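Rindar fans raise money for injured captain, but questions over club's promises remain

Supporters of Rindar, the women's amateur soccer club, have raised enough to cover the first stage of knee surgery for their captain, Myrto Tsoukalas, who was hurt in a league match against Kurkau in June and has not played since.

The club called the result "a victory for the whole Rindar family" in a statement posted at 9 p.m. It did not say how much of the money came from the club itself. Supporters who organized the appeal say the answer is none.

Tsoukalas, a midfielder, went down late in the first half after a challenge near the touchline. Teammates carried her off because there was no stretcher at the ground. The statement describes the care she got that evening as "prompt and professional." People who were standing there remember it differently.

"We waited 82 minutes for an ambulance," said Theano Kouris, who plays left back. "I don't know what is prompt about that. The second half was over and people were asking if they should move their cars."

League rules say the home side must have a trained first aider at every match. Rindar was the home side. Asked who was on duty, club president Charalambos Tsolakis said the matter was "being looked at internally" and that he would not discuss individuals. He gave the same reply when asked whether anyone was on duty at all.

Then there is the insurance. Players pay a registration fee at the start of the season, and the form they sign says the fee includes accident cover. Tsoukalas said she was told a week after the injury that her claim could not go forward. A payment to the insurer had been missed, she was told, and later she was told it had been made but under the wrong category.

"Those are two different stories," she said. "I would be fine with either one if somebody put it in writing."

Tsolakis said the club had "always met its obligations" and blamed a paperwork delay. He did not produce the policy, though he had said he would.

With no claim to rely on, Kouris and a former player, Angeliki Konstantinidis, started a collection. They held a raffle and a bake sale, and 100 people signed up for a charity walk along the river in Plikano. Konstantinidis, who stopped playing when her daughter was born, ran most of it from home.

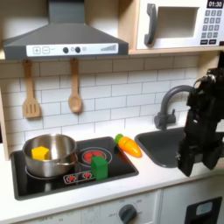

She said the club shared the appeal on its page once, after the target had been reached.

"They wrote 'we did it,'" Konstantinidis said. "I asked who 'we' was. My comment is gone now."

The club says it removes comments only when they are abusive. A copy of the comment seen by this site consisted of that one question.

Not everyone at Rindar sees bad faith. Coach Iason Economou said the club runs on very little and that most of the people in charge have jobs and families. He called the insurance problem "a mess, but an ordinary mess." He also said he had asked for a stretcher at the start of last season and again in the winter. One was bought in the week after Tsoukalas was hurt. It is kept in a locked room, and Economou said he does not have a key.

The club has now promised a "player welfare fund," to be paid for with 2 percent of ticket income. Entry to most Rindar home matches is free. Tsolakis said the fund would also look for sponsors and named Tierney, a local flooring company, as a likely partner. A Tierney manager said there had been one phone call and nothing had been agreed.

The league has given Rindar 30 days to show that its players are covered. A spokesperson would not say what happens if it can't, or whether other clubs have been asked for the same proof.

Tsoukalas expects to have the operation next month and faces a long recovery. She has not decided whether she will play again, and she said nobody from the club's leadership has visited her. Tsolakis said he sent flowers. She said they came from the team.

Last updated: 4:40 p.m.

Contact the newsroom | Copyright, all rights reserved | Back to top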